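Stuststead Names Abhishek Jaiswal Defensive Coordinator

Stuststead Football Club has hired Abhishek Jaiswal as defensive coordinator, the club announced this morning. He replaces Peter Uddin, who left in May to take a head coaching job.

Jaiswal spent the past four seasons at Cidden, where he coached linebackers before taking over the whole defense. Cidden allowed 13 points a game last fall and gave up 1,808 rushing yards over his final two years.

"We wanted someone who could teach," said head coach Dale Gakance. "Abhishek's players know where to line up, and they tackle."

Jaiswal played safety in college and finished with 409 career tackles — still a school record. He will keep the current 4-3 front and expects to call plays from the sideline.

"There are 20 returning players on this defense," Jaiswal said. "I'd like to learn what they do well before I change anything."

The rest of the defensive staff will stay in place. Preseason practice opens in August.

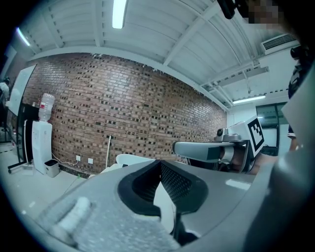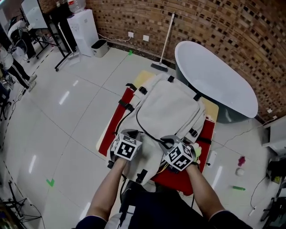
Hand-held grippers; in the second photo, a light gray backpack on a red cushioned surface.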